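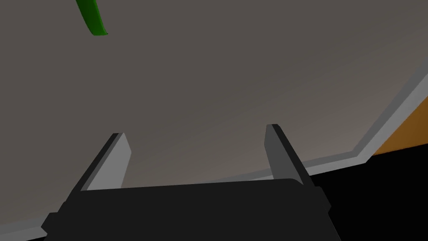
The Long Way Round to a Loaf of Rye

I moved to Jardine in May with two suitcases, a cat, and a jar of starter that leaked all over the passenger seat. I'd been baking white sandwich bread for years and was pretty smug about it. Then I had a slice of Marlene Araújo's rye at a neighbor's kitchen table, with cold butter and way too much salt, and the smugness went right out the window.

Marlene runs the bakery on Korkley Street, the one with the green awning and a line out the door by seven. I hung around until she let me come in and watch. (I'd like to say it was my charm, but I think she wanted somebody to carry flour.)

Rye is a strange business if you grew up on wheat. You can knead it until your arms fall off and it will still be a bowl of wet cement. My first try, I kept adding flour, waiting for it to turn smooth and bouncy the way dough does in every cooking show ever made. Marlene let me go on like that for a good long while before she reached over and took the bag away.

"It's sticky," she said. "It's going to stay sticky. Wet your hands."

So I wet my hands! And that was most of lesson one. The rest of it was about the sour, which she feeds the night before with warm water and dark flour and leaves on the shelf over the oven. Hers smells like apples and a little like paint. Mine, the survivor of the car ride, smelled like feet, and she made me throw half of it out and feed what was left for 9 days before she'd let it near a loaf.

The flour comes from Adalberto Magalhães, who mills out past the Idudstead turnoff. I drove up there one rainy morning expecting a waterwheel and a man in an apron. Adalberto wears a ball cap and mills in a metal shed, and he talked to me for two hours straight over the noise, so I caught maybe half. What I did catch: he grinds slow, he sells fresh, and he thinks people store their flour for far too long. He looked so pained when I told him how old my bag was that I went home and fed it to the compost.

I came back with enough dark rye to fill the trunk, and then I had to learn to bake it in my own kitchen, with my own oven, which runs hot in the back and sulks in the front. I started it at 400 degrees and turned the pan halfway through. One loaf split down the side. Another had a gap under the crust you could've parked a bike in. My husband ate all of it, toasted, bless him, and asked if we could maybe have tacos sometime.
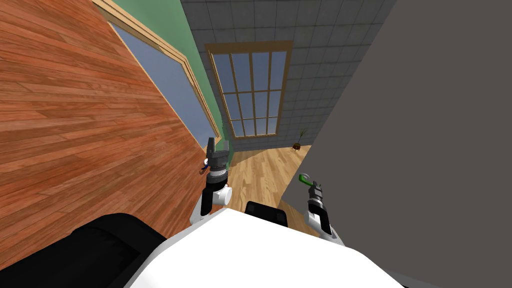

Waiting Is the Hard Part

You can't cut a rye loaf warm. Well, you can, and I did, and the knife came out looking like I'd used it to spread glue. Marlene wraps hers in a towel and leaves it a full day, and she swears it's better on day two. I agree with her now, though it's torture to walk past it.

By fall I felt brave enough to take a loaf to Festent, the harvest supper they hold in the old grange hall on 23rd October. There were 41 breads on the long tables when I got there, and I nearly turned around and took mine back to the car. I set it down between a braided thing with poppy seeds and somebody's cornbread, and then I went and hid by the cider.

When I came back there were crumbs and a heel. Marlene was standing there chewing, and I waited, and she took her sweet time about it.

"More salt," she said, and then she ate the heel.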